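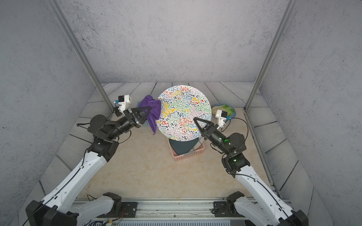
Skavthorpe table tasks: frequently asked questions

Search the help pages
Enter a keyword

What counts as one example?
One full run of a task, from the start signal to the stop signal. The current release has 2,142 of them. A run that the operator abandons is kept in a separate folder and is left out of that number.

Who moves the arms?
A trained operator, using a pair of hand controllers. Nothing is scripted. Operators work for up to 15 minutes and then swap.

Which tasks use the patterned plate?
All 4 tasks in the Ikura group. It has a busy surface, and we wanted the model to see plain dishes against it as well as on bare tabletop.

Do I need the wrist video?
For the Ikura group, yes. The fixed view loses small contacts when an arm is in the way. The Garba baseline trains on both.

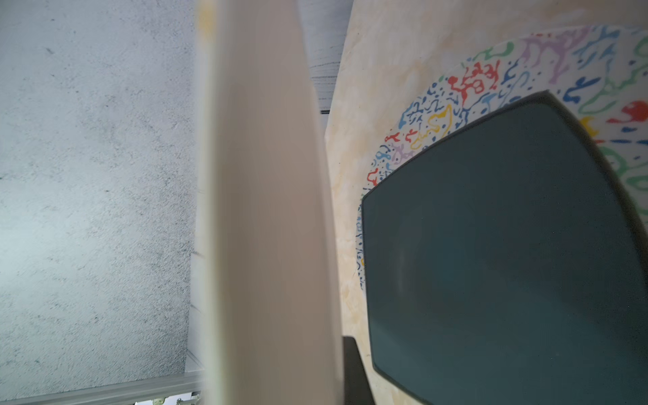
Wrist view: dark tray on the patterned round, gripper finger in front.

Some wrist images are blurred. Should I drop them?
No. Blur is common when the arm moves fast, and the model will meet it in use. Drop a run only if its log says "camera fault."

Can I add my own runs?
Yes, if they are in Arkby format. Send one run first and wait for the check to pass before you upload the rest.

When is the next release?
August. Folder names will stay the same.

Last updated 2018-03-06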